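Notice of Service Interruption, Murnia Relay

To all subscribers in Rorstead and the upper valley:

The Office of Transmission regrets that the evening program did not reach your sets as scheduled in June. The program was held at the Furnudville archive and sent down the line in 1000 parts, each one to be shown while the next was still arriving. At part 234 the line slowed. The player waited, as it is instructed to do, and displayed the word "Loading."

Subscribers have written to say that something was visible behind the word. The Office has examined the stored copy and finds a room with a table and a window. This room does not appear in the program as supplied by the Matić studio. It lasts for as long as the player waits.

The Office first treated the matter as a fault in the buffer, and the buffer was cleared. The room returned at the next delay, and the window had been opened. A larger buffer was fitted at Rorstead so that no delay would occur. Complaints were then received from 2424 households asking for the delay to be put back. 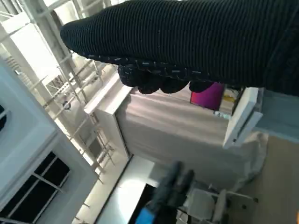

Black ribbed knit with a speckled light-blue and white seam.

After review, the Office has adopted the following practice. The program will begin at 8 p.m. At part 234 the line will be held for 2 minutes. Subscribers are asked not to restart their sets during this period, as the room must then be loaded from the beginning and the lamp takes some time to come on.

Letters addressed to the room may be left at the Murnia counter. Replies are sent in the order in which they arrive.

Office of Transmission, Murnia Relay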